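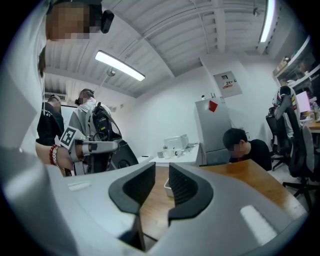 4 Ergebnisse und Diskussion

4.1 Wie die Moderation zu wandern begann

Wer in einem Betrieb nach der wöchentlichen Teambesprechung fragt, bekommt erfahrungsgemäß zuerst ein Seufzen zu hören und danach, wenn man ein wenig Geduld mitbringt und der Kaffee noch warm ist, eine recht genaue Auskunft darüber, wer dort redet und wer nicht. So ging es uns auch in den vier Unternehmen, die uns für diese Untersuchung ihre Türen geöffnet haben, und wir möchten gleich zu Beginn dieses Kapitels sagen, dass wir von der Offenheit unserer Gesprächspartnerinnen und Gesprächspartner wirklich gezehrt haben. Die Auswertung stützt sich auf 646 Besprechungsprotokolle aus 46 Teams, dazu auf Gespräche mit 189 Beschäftigten, die teils einzeln, teils zu zweit geführt wurden. Der Beobachtungszeitraum umfasste neun Monate und endete in allen Betrieben im November.

Zur Erinnerung an Kapitel 3: Die Teams hatten sich darauf eingelassen, die Leitung ihrer wöchentlichen Besprechung reihum zu vergeben. Die Führungskraft nahm weiterhin teil, durfte Punkte auf die Tagesordnung setzen und traf die Entscheidungen, die ihr von Amts wegen zukamen, doch eröffnen, das Wort erteilen und auf die Uhr sehen sollte jede Woche jemand anderes. Mehr hatten wir nicht vorgegeben. In welcher Reihenfolge gewechselt wurde, ob man tauschen durfte und was bei Urlaub geschah, blieb den Teams überlassen, und gerade in diesen kleinen Regelungen haben sie sich erstaunlich stark voneinander entfernt.

Bei Drateo, wo Buchungssoftware betreut wird und die Teams ohnehin gewohnt sind, Dienste in Listen einzutragen, stand nach kurzer Zeit ein Plan für das ganze Quartal. Die Möbelfertigung von Fliswood hielt von Plänen weniger; dort wurde am Ende jeder Besprechung gefragt, wer es das nächste Mal machen wolle, und wenn sich keine Hand hob, machte es eben der Vorarbeiter, was in den ersten Wochen ziemlich oft vorkam. Im Versand von Baláž loste man, und zwar mit einigem Vergnügen. Die Veranstaltungstechnik von Festport schließlich hatte mit den wechselnden Einsatzorten zu kämpfen und verlegte ihre Besprechung mehrfach, zuletzt auf 7:15 Uhr, bevor die Fahrzeuge beladen werden. Man kann sich vorstellen, dass eine Viertelstunde im Stehen und in der Jacke andere Gespräche hervorbringt als eine Dreiviertelstunde am Tisch. Die Besprechungsorte haben wir jeweils miterfasst, vom Konferenzraum bis zum einfachen Holztisch, für die Auswertung spielten sie am Ende eine geringere Rolle, als wir angenommen hatten.

4.2 Redebeiträge und stille Mitglieder

Unsere erste Annahme lautete, dass sich mit der Moderation auch die Redeanteile verschieben würden. Das taten sie, wenn auch langsamer und auf Umwegen. In den ersten Wochen sprachen in den meisten Teams dieselben Personen wie zuvor, und die Moderierenden, oft sichtlich bemüht, alles richtig zu machen, erteilten das Wort brav in der Reihenfolge der Meldungen. Da sich aber nur meldete, wer sich immer schon gemeldet hatte, änderte sich wenig. Eine Sachbearbeiterin beschrieb uns diese Zeit als »dieselbe Besprechung mit einem anderen Gesicht vorne«, und wir haben in den Protokollen nichts gefunden, was ihr widerspräche.

Bewegung kam in die Sache, sobald jedes Mitglied mindestens einmal an der Reihe gewesen war. Wer selbst erlebt hatte, wie lang sich das Schweigen nach einer offenen Frage anfühlt, half beim nächsten Mal eher aus, auch wenn der eigene Beitrag noch halb fertig war. In den Gesprächen kam dieses Motiv so häufig und in so ähnlichen Worten zur Sprache, dass wir es als eigene Kategorie aufgenommen haben und im Folgenden von Beistandsbeiträgen sprechen. Gemeint sind Wortmeldungen, die weniger der Sache dienen sollen als der Person, die vorne steht. Dass dabei oft trotzdem etwas für die Sache abfällt, gehört zu den Befunden, über die wir uns, das sei in einem Forschungsbericht einmal erlaubt, richtig gefreut haben.

Ein Beispiel aus dem Versand von Baláž mag das verdeutlichen. Dort war seit Langem bekannt, dass die Retouren am frühen Nachmittag liegen blieben, doch hatte sich niemand zuständig gefühlt. Als eine junge Kollegin zum ersten Mal moderierte und zu ihrem Tagesordnungspunkt lauter gesenkte Blicke erntete, sprang ihr ein älterer Kollege bei und erzählte, eher um die Pause zu füllen, wie man die Retouren früher auf zwei Wagen verteilt habe. Zwei Besprechungen später stand der zweite Wagen wieder da. Ob er ohne den Wechsel in der Moderation ebenfalls gekommen wäre, können wir selbstverständlich nicht sagen, und wir möchten die Episode auch nicht größer machen, als sie ist.

Anders verhielt es sich mit Mitgliedern, die auch unter den neuen Bedingungen still blieben. In der Anlage der Studie hatten wir, etwas leichtfertig, wie wir heute meinen, Stille als Mangel behandelt. Mehrere Beschäftigte haben uns freundlich, aber bestimmt darauf hingewiesen, dass sie in der Besprechung gern zuhören und das Nötige hinterher an der Maschine oder am Telefon klären. In den Teams, in denen solche Personen zum Moderieren gedrängt wurden, finden sich auffallend kurze Protokolle und gelegentlich eine Krankmeldung zur passenden Stunde. Wo das Tauschen erlaubt war, löste sich das Problem meist von selbst, und zwar ohne dass darüber viel gesprochen wurde.

4.3 Die Rolle der Führungskraft

Mit einer gewissen Spannung hatten wir erwartet, wie die Teamleitungen mit der abgegebenen Aufgabe zurechtkommen würden. Viele hatten die Besprechung über Jahre hinweg geführt, manche mit Liebe, manche aus Pflicht, und es wäre ja verständlich gewesen, wenn der Platz an der Seite zunächst etwas unbequem gewesen wäre. Tatsächlich berichteten die Leitungen fast durchweg von einer Eingewöhnungszeit, in der sie sich auf die Zunge beißen mussten. Am schwersten fiel es ihnen, Umwege auszuhalten, deren Ende sie bereits kannten.

In den Protokollen lässt sich dieses Ringen recht gut verfolgen. Anfangs stehen dort häufig Einschübe der Leitung, die eine Diskussion abkürzen oder ein Ergebnis vorwegnehmen. Im Lauf der Monate werden sie seltener und wandern ans Ende der Punkte, wo sie eher den Charakter einer Zusage haben. Bei Drateo vereinbarte ein Team ausdrücklich, dass die Leitung zu jedem Punkt als Letzte spricht. Die Regel wurde später in drei Nachbarteams übernommen, von denen eines sie nach kurzer Zeit wieder fallen ließ, weil man dort die fachliche Einschätzung der Leiterin gern früher hören wollte. Auch das halten wir für ein vernünftiges Ergebnis.

Schwieriger war die Lage in den Teams von Fliswood, in denen der Vorarbeiter immer wieder einspringen musste. Dort entstand der Eindruck, die neue Form sei eine Zusatzaufgabe, die man je nach Laune annehmen oder liegen lassen könne. Einer der Vorarbeiter erzählte uns bei einem sehr guten Stück Pflaumenkuchen, er habe sich zeitweise gefühlt wie jemand, der zu einem Fest einlädt und dann doch alleine abspült. Nachdem in seiner Abteilung die Freiwilligkeit durch eine feste Reihenfolge mit Tauschrecht ersetzt worden war, nahm die Zahl der übernommenen Termine deutlich zu. Für die Praxis scheint uns diese Beobachtung wichtig: Eine freundliche Frage in die Runde reicht offenbar selten aus, wenn die Aufgabe mit Unsicherheit verbunden ist, während ein Name auf einer Liste vielen Beschäftigten die Entscheidung angenehm abnimmt.

4.4 Dauer der Besprechungen

Die am häufigsten geäußerte Sorge vor Beginn der Studie betraf die Zeit. Sie war berechtigt, jedenfalls vorübergehend. In den ersten Wochen verlängerten sich die Besprechungen um bis zu 9 Minuten, was bei Festport angesichts der wartenden Fahrzeuge für spürbaren Unmut sorgte. Im weiteren Verlauf pendelten sich die meisten Teams wieder auf ihre frühere Dauer ein, einige unterschritten sie. Kürzer wurde es vor allem dort, wo die Moderierenden eine schriftliche Tagesordnung vom Vorgänger übernahmen und unerledigte Punkte offen als solche stehen ließen, statt sie in den letzten Minuten noch durchzuwinken.

Hinzuweisen ist darauf, dass die Dauer aus den Protokollen übernommen wurde und damit auf den Angaben der Teams beruht. Manche notierten Beginn und Ende minutengenau, andere trugen Woche für Woche dieselbe Uhrzeit ein, und in einem Ordner fanden wir über längere Strecken nur den Vermerk »bis Pause«. Wir haben solche Einträge aus der Berechnung genommen, sie bei der inhaltlichen Auswertung aber belassen.

4.5 Einschränkungen

Die vier Betriebe haben sich freiwillig gemeldet, und wer sich freiwillig meldet, hat vermutlich schon vorher über seine Besprechungen nachgedacht. Eine Vergleichsgruppe ohne wechselnde Moderation war ursprünglich vorgesehen, kam aber nicht zustande, da die angefragten Teams lieber mitmachen wollten als zusehen. Das ehrt sie, erschwert uns allerdings die Zuordnung der Effekte. Auch unsere eigene Anwesenheit dürfte eine Rolle gespielt haben; an den Tagen, an denen jemand von uns dabeisaß, waren die Protokolle im Schnitt ausführlicher und, so meinen wir jedenfalls, ein wenig höflicher formuliert.

Offen bleibt schließlich, was nach dem Ende der Begleitung geschieht. Aus dem Versand von Baláž wissen wir, dass dort weiterhin gelost wird. Für die übrigen Betriebe ist eine Nachbefragung geplant, deren Leitfaden im Anhang C abgedruckt ist.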